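Tabletops and Counters: Gallery

Posted Jun 12, 2018

These are the tops we have cleaned, polished or repaired at the Garkeck workshop and in customers' homes. Most are stone or stone-pattern surfaces. A few are wood and one is glass. The notes say what the top is, what was wrong with it and what was done. If you are looking for prices, they are on the Services page. Text by Valbona Delić.

Select a picture to see it larger. Pictures still being sorted have their notes listed already.

Kitchen island, Tradska
White top with gray veins. Rings from coffee cups on the seating side, and one long scratch near the sink. The rings came out with a poultice left on overnight. The scratch is still there but is hard to find unless the light is low.

Kitchen island, Tradska, second visit
Same top, the following November. Two new rings. The owner now keeps coasters in the drawer below.

Hall table, Mac Carthaigh house
Small round top, green with white flecks, on an iron base. It had been outdoors for several years and had gone dull. Polished in three stages, then sealed. Kai-wen Lu did the edge by hand because the pad would not follow the curve.

Bathroom vanity, Mac Carthaigh house
Beige top with a soap film built up behind the faucet. No polishing needed. Warm water, a plastic scraper and patience.

Black tops

Black is the color people ask about most. It shows dust, lint, fingerprints and every streak left by a wet cloth. It also shows glare, so a top that looks clean from one side of the room can look smeared from the other. We check from both ends and from a low angle before we call one done.

For daily care we use microfiber cloths. The light blue ones are for glossy tops, and they are washed apart from the shop towels, without fabric softener. Softener leaves a film on the cloth and the cloth leaves it on the table. Shake the cloth out before using it. One bit of grit is enough to mark a shiny surface. 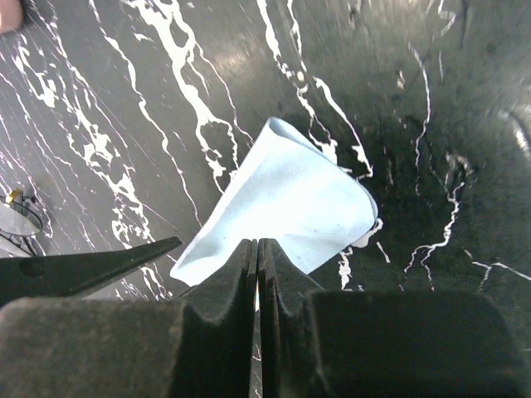

Fold the cloth in four so that there is always a clean side to turn to. Work in straight passes with the cloth just damp, then go over the same area with a dry one. Circles are fine for working in polish but they leave a pattern that shows up in sunlight, so finish with straight strokes. On a top with white veins, go across the veins once as well as along them. Haze tends to hide in the busy parts of the pattern, where the eye takes it for part of the design.

Lenuța Bogdan asked whether glass cleaner is safe. On glass, yes. On real marble we do not use it, and on anything sealed we would check with the maker first. Plain water does most of the work.

Coffee table, Voneck apartments
Black top, square corners. Candle wax in two places. The wax was chilled with a bag of ice and lifted with a plastic card. A faint shadow was left and went away with a second cleaning.

Reception desk, Voneck apartments
Long black counter in the lobby, 128 inches end to end. It is wiped down every evening and still collects hand marks by noon. We polished it once and left the building staff with a stack of cloths and a one-page care sheet.

Sideboard, R. Gerlach
Black top on an older cabinet. Rüdiger Gerlach had been using furniture wax on it for years. It took most of a day to strip the wax. Underneath, the shine was in good shape and needed very little.

Wood and glass

Dining table, Tradska
Oak, oil finish. White heat mark from a casserole dish. Rubbed out with fine abrasive and re-oiled. The new patch was lighter than the rest for a few weeks, then evened out.

Workbench top, Garkeck
Our own bench. Maple, sanded flat every other year and not otherwise fussed over. The dark stain at the left end is ink and it is staying.

Desk, B. Neagu
Walnut with a glass cover. Moisture had been caught between the two and had clouded the wood. Brândușa Neagu decided to leave the glass off after the repair. The glass itself was cleaned and is in storage with us until she wants it.

Side table, glass
Clear top with a chipped corner. We do not repair chips in glass. The corner was smoothed so it would not catch on clothing.

Repairs in progress

Window sill, Garkeck
White stone, cracked through at the middle. Glued and clamped. Color match still to be done.

Hearth slab, Mac Carthaigh house
Dark gray, with soot worked into the surface. First cleaning finished, second to follow. Notes will be added.

Some details on pads and cloths

Hand pads run from 50 grit up, and most polishing jobs here start much finer than that. The 50 is for shaping edges only and should never touch a finished face. Cloths are bought in boxes of 100. We cut the tags off before first use, as the tags can scratch. A cloth that has been dropped on the floor goes straight to the wash, and one that has been used with wax or oil does not go back in with the blue ones.

Bringing in a top

Loose tops can be brought to the workshop on weekdays. Wrap the corners and carry stone upright, on its edge, never flat. Fixed counters are done on site. Please clear the surface the evening before and send a photo or two in daylight, one from above and one from the side, with the lights in the room switched off. Measurements in inches are fine.

Next gallery: Floors and Steps
Back to: All galleries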